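3.2 Cell set-up and upkeep

The kitchen cell used in all Tidier trials is a simulated one, built on the Mofokeng scene package and kept under version control with the rest of the code. It has a single manipulator, a run of counter and drawers, and the loose objects listed in the task file. Camera views are rendered from the same scene state that drives the contact solver, so a fault in either can be traced by looking at the output. 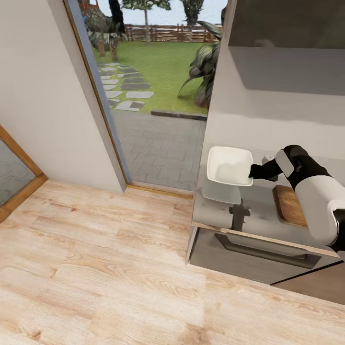
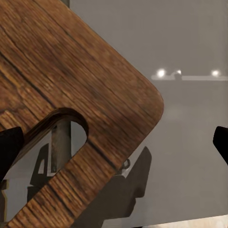
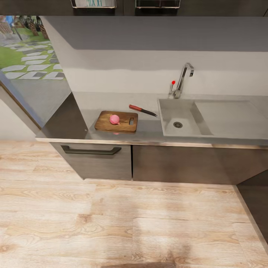 Figure 2. Rendered views from the simulated kitchen cell.

Three parts of the cell needed regular attention during the study: the camera mounts, the collision meshes and the gripper model.

The fixed cameras are placed by hand once, then stored as offsets from the counter origin. The close camera moves with the wrist, and its mount was the most common source of error. In the first build the mount frame was parented to the flange and not to the gripper base, which left the view turned by a few degrees whenever the tool was swapped. The fault did not show in the joint logs. It was found by Ermira Yordanov, who laid renders from before and after a tool change over one another. The frame was moved to the gripper base in June and no further drift was seen.

Collision meshes are kept separate from visual meshes. For most objects a convex hull is enough, but the cutting board has an opening in it, and a single hull closes the opening over. A finger sent into the slot then stops against a surface that the renderer does not draw. We split the board into 8 convex pieces with the Trollarance decomposition tool and checked each piece against the visual mesh, with an allowed gap of 2 mm. The bowl was treated in the same way – its raised sides would otherwise be filled in, and a rim grasp could not be made. Tray, knife and faucet were left on their default settings.

The gripper model has two fingers driven by one command. Friction at the pads is set in the Zundanari configuration file and is read only when the scene is loaded, so a change made during a run has no effect until the next reset. This caused some confusion early on. The loader now prints the active value at the start of each run, and the run is refused if the value differs from the one in the task file.

A short check is carried out before every batch of trials. The arm is sent to its home pose, the fingers are opened and closed, and each loose object is left to settle on the counter with the arm clear of it. An object that is still moving at the end of the settling period is taken to have a bad mesh or a bad start height, and is put aside for repair. The whole check takes roughly 15 minutes of wall time on the lab machine, most of it spent on rendering. Tumelo Kekana wrote the script and keeps the log of failed checks.

Repairs are made to the source asset only, never to the loaded scene. After a repair the asset is exported again, the check is repeated from the home pose, and any trials recorded with the faulty version are dropped from the results in Section 4.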